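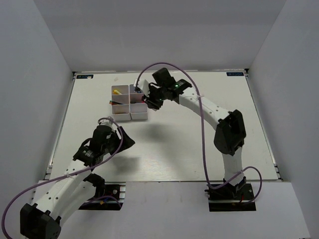

11/04/2021

Grand rangement du coin bureau aujourd'hui, et je suis morte ! J'avais dit que je ferais ça en une heure après le petit déjeuner, j'ai refermé le dernier tiroir à la nuit tombée. Enfin, « refermé », il bloque toujours à droite. Mais les stylos ont trouvé leur place, et ça, je l'attendais depuis que j'ai emménagé à Cledstead : un pot blanc à quatre cases, deux devant, deux derrière, avec les feutres de couleur en paquet dans une case (le rouge, le vert, le bleu qui dépassent) et le jaune tout seul derrière, couché en travers. Je sais que le jaune pourrait aller avec les autres. Je n'ai pas envie. C'est celui dont je me sers le plus, je veux l'attraper sans regarder.

Avant, tout vivait dans une boîte à chaussures, celle des bottines que j'ai rendues à Nabila. Au fond il y avait des taille-crayons sans lame, un rouleau de scotch qui n'avait plus de début, des élastiques collés entre eux, une clé dont je ne sais rien (je l'ai gardée, évidemment), et une liste de courses de juin dernier où j'avais écrit « citrons » deux fois. J'ai essayé chaque stylo sur le dos d'une enveloppe. 14 à la poubelle ! Le pire c'est que j'en ai remis un dans la boîte par réflexe après avoir constaté qu'il n'écrivait plus. Je l'ai repêché, j'ai soufflé dessus, j'ai réessayé, rien. Poubelle pour de bon.

Nabila a appelé vers onze heures, pile quand j'avais tout étalé par terre. Elle voulait savoir si je venais dimanche prochain, je lui ai raconté mes feutres pendant vingt minutes, la pauvre. Elle range les siens par marque, tête en bas, dans un bocal à cornichons. Elle dit que l'encre descend mieux. Moi je préfère voir les couleurs du premier coup d'œil, et puis un bocal rond, on finit toujours par fouiller dedans et tout tourne en même temps. Les cases carrées, au moins, ça reste en place. On ne s'est pas mises d'accord et on est passées à son histoire de baignoire, qui n'est toujours pas réparée.

À midi, des pâtes debout devant la fenêtre, parce que la table était couverte de papiers. J'en ai trié une partie en mangeant (il y a une tache de sauce sur l'attestation d'assurance, tant pis). J'ai retrouvé la facture de l'étagère Furnura, 90 euros, je la croyais perdue, alors que la garantie est finie depuis un moment. J'ai retrouvé aussi la lettre de Gil-soo, celle qu'il m'avait écrite de Piltcombe quand il pleuvait tous les jours et qu'il n'avait que ça à faire. Je l'ai relue assise par terre. Il faut que je lui réponde, ça devient gênant. Peut-être demain soir, avec le stylo vert, il ne supporte pas qu'on écrive en vert.

L'après-midi j'ai attaqué les tiroirs. Celui du haut : enveloppes, timbres, carnets. Celui du milieu : les câbles, et là j'ai un peu baissé les bras, je les ai enroulés et j'ai refermé vite. Celui du bas, c'est celui qui bloque, alors j'y ai mis ce que je n'ouvre jamais, les relevés, les vieux agendas, le dossier de l'appartement d'avant. J'ai frotté du savon sec sur les glissières comme faisait maman. Ça glisse mieux à gauche !

Reda est passé rendre la perceuse, il est resté le temps d'un café. Il a regardé le bureau et il a dit « ah, tu as acheté un truc », et c'est tout. Un truc ! Il m'a quand même piqué un feutre pour noter le numéro de son dentiste, et il ne l'a pas remis dans la bonne case. Je n'ai rien dit. J'ai attendu qu'il soit dans l'escalier.

Reste les livres empilés près du radiateur et le sac de papiers à déchiqueter. Je verrai en semaine. Acheter des cartouches, des agrafes, et des citrons (une seule fois). Demander à Nouhaila si elle veut la boîte à chaussures pour les craies de sa petite, elle est encore solide.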